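What Happens to a Shirt After It Is Given Away

The Villow Textile Exchange, September issue

Most households in the district own more clothing than they wear. When a closet is cleared at the end of summer, the usual course is to fill a bag, drive it to a collection point and consider the matter closed. For the staff of the Villow Textile Exchange, the work begins at that point.

The Exchange receives donated clothing from 5 collection points and sorts it under one roof on Amard Street. In its last full year it handled 2,221 bags, of which 1,764 contained at least one item that could be worn again without repair. The remaining bags were made up of worn linens, single socks, garments with heavy staining and, in a fair number of cases, household goods that the Exchange does not accept.

Karim Masri has managed the sorting floor since it opened. He describes the work as a matter of judgment that is learned slowly. "A new sorter looks at the front of a garment," he said. "After a few months the same person turns it inside out first. The seams will tell you how long it has left."

Four Grades

Every item is placed in one of four grades. The first is clothing in good order, which is priced and sent to the Exchange's shop. The second is clothing that needs a small repair, such as a button or a hem. The third is fabric that is sound but no longer suitable to wear. It is sold by weight to Vandenberghe, a firm that cuts it into wiping cloths for garages and print shops. The fourth grade is waste, and the Exchange pays to have it taken away.

Cotton knits are the most common garments received and among the most difficult to grade. A T-shirt may hold its color and still be thin at the shoulders, or have a neckband that has lost its stretch. Dark shirts fade first along the folds, where the cloth rubs in the drawer. Mr. Masri asks donors to lay each shirt flat on a bed in daylight and look it over before placing it in the bag. A minute spent at home saves a good deal of handling on the sorting floor. 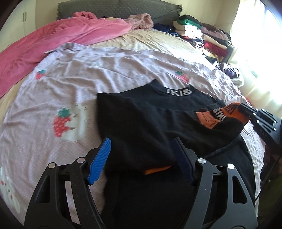

The Cost of a Damp Bag

The most frequent cause of loss is moisture. A single damp towel, sealed in plastic and left in a car for a week, can spoil everything packed with it. Mildew passes quickly from one cotton item to the next, and the odor often remains after two washings. The Exchange does not operate a laundry and has no means of recovering such a load.

Donors are therefore asked to wash and fully dry all items, and to use paper sacks where these are available. Shoes should be tied in pairs and packed apart from clothing. Belts should be rolled. Pillows, mattress covers and electric blankets cannot be taken in any condition.

Repair as a Trade

The second grade has grown in importance. Two years ago the Exchange opened a mending room at the rear of the building, furnished with industrial sewing machines bought from the former Todesex uniform works. Trainees attend for ten weeks and are taught to replace zippers, take up hems, patch knees and close split seams in knit fabric. The room can repair up to 100 garments in a working day, although trainees in their first weeks are not held to any number.

Several who completed the course now take in work of their own. Others have been employed by the dry cleaners on Amard Street, where alterations had for some years been sent out of town.

Mr. Masri regards the knit seam as the true test of the course. Woven cloth stays where it is put, he noted, while a T-shirt stretches under the needle and must be guided without being pulled. Trainees practice on third-grade stock until the stitches lie even, and the practice pieces then go to the cutters with the rest of the week's bales.

The collection points are open from 8 a.m. to 6 p.m. The mending room accepts applications for its next course throughout September, and forms may be obtained at the shop counter.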